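4.2 Soft ground: beds and sofas as places to put things

The hard surfaces were easy. A kitchen counter has an edge, a desk has a front, and most people, asked what a desk is for, will give an answer and half believe it. Soft furniture resisted us from the first visit. Of the 80 homes in the study, only 3 kept a bed or sofa free of small objects for the whole observation period, and in one of those the residents were away until December.

We use the term "soft ground" for any padded or draped surface on which things are set down without being stored. Cao, who did most of the coding, first tried to sort soft-ground items by room. This failed quickly. Hair ties turn up wherever a head has been, and blankets travel. Her second attempt sorted items by what she called their excuse: the reason a resident would give, if pressed, for the thing being where it was. The scheme has 7 categories and survived into the final codebook, although one reviewer of an earlier draft found the word "excuse" unkind. We have kept it. The residents liked it.

Household 438, which chose the name Urnau for itself, makes a good case for the scheme. A box-like piece draped in a pale blue cloth with faint white birds on it serves as a side table in all but name. A scrunchie, a beaded or crocheted loop and a crumpled piece of pale pink tissue or cloth share the top of it.

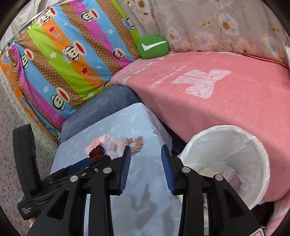

The scrunchie was coded as "back in a minute," our largest category, whose minutes have a median length of several days. The loop gave more trouble. Barua argued for "too nice to put away," Cao for "does not have a home," and the resident, when consulted, said that both were true of most things she owned. It was entered under the second heading, with a note. Tissue-like items are always coded "on its way to the trash," and we make no claim as to how far along the way they are.

Draping deserves a word of its own. We had expected covers to protect furniture from objects. In interviews, residents more often described them as giving objects permission. A bare box is a box, and putting a scrunchie on it is untidy. A box with a cloth on it is furniture, and the same scrunchie has been placed. The household we call Humus went so far as to cover a broken printer, which then held the mail for the rest of the study. Patterned cloth did this work better than plain, perhaps because one more small shape among birds or butterflies is easily forgiven.

Layering complicates the count. Where pillows, cushions and blankets are stacked in several patterns, as they were in Urnau, it becomes hard to say which layer an object belongs to, and residents did not agree among themselves. We settled on the topmost fabric touching the item. Under this rule a plastic bag on a blanket belongs to the blanket, whatever the quilt behind it may suggest. Fabric lying on fabric was harder still. Barua proposed treating any loose textile smaller than a pillowcase as an object and anything larger as ground – a rule that held up well until we met lace, which has no size until someone picks it up. 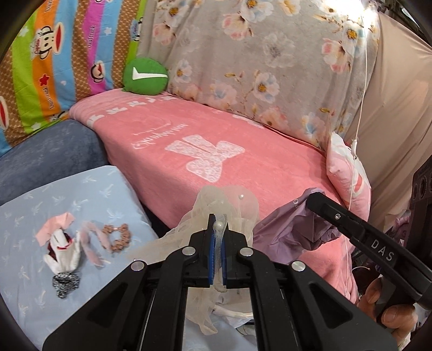

Figure 6. Sheer cream lace with pearl beads, and a lavender-purple plastic bag on a salmon-pink blanket. Household Urnau.

The lace was finally coded as an object, on the strength of its beads. The bag beside it went under "might need it," a category made up almost entirely of bags. We looked for a difference between bags on sofas and bags on beds and found none worth a table.

Two limits should be stated. Residents knew we were coming, and several admitted to clearing the sofa beforehand, usually onto the bed. We therefore read the two surfaces together wherever a home had both. The excuses were also gathered in daylight, from people who were being polite. What they say about the same scrunchie at midnight lies outside our data.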